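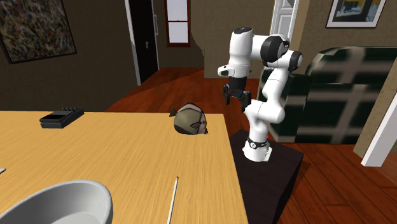 Fig. 1. Fish figure near the far corner of a wooden table.

Week 6. What customer surveys claim, and what they can support

Read the Prodora summary before Thursday. It is two pages long and the only sentence most people remember is the headline: 61 percent of shoppers "prefer" the Dradia kettle. Keep a pencil handy and write down who was asked.

The sample size is given as 1,207, which sounds solid. It is the number of people who were sent the questionnaire. The number who sent it back is in a footnote, and it is almost 40 percent of that. So the headline is a share of a share, and the people who left the thing in their inbox may well have felt differently about kettles. I doubt they were all delighted.

Next, the question itself. Respondents were asked, "How much do you prefer Dradia to your current kettle?" The lowest answer on offer was "a little." I have trouble calling that a preference question. A person who disliked the kettle had to lie or skip it, and skipped answers were dropped before the percentages were worked out.

Then the comparison with Porkach. The two brands were surveyed in different months, one of them during a sale. The report puts the bars side by side anyway.

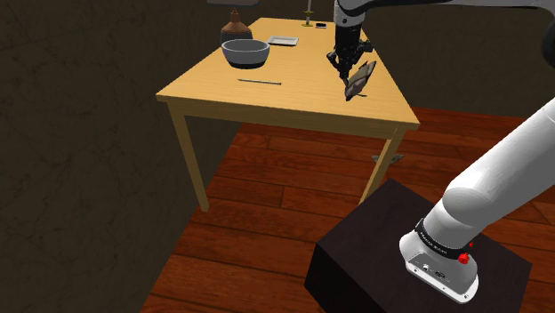 Nasrin Ahmadpour objected that by this standard no survey would ever pass, and that a company deciding which kettle to stock has to go with something. Fair enough, up to a point. A weak survey can still be useful for spotting complaints. My quarrel is with the decimal places and the word "proves," which turns up four times.

For class: rewrite the question so that a person who hates the kettle can answer it. Thirty words at most. Then say what you would need to know about the missing replies before you repeated the 61 percent to anyone.

Optional: the Kim chapter on response rates. It is kinder to mail surveys than I would be, and the worked table has an error in the second column.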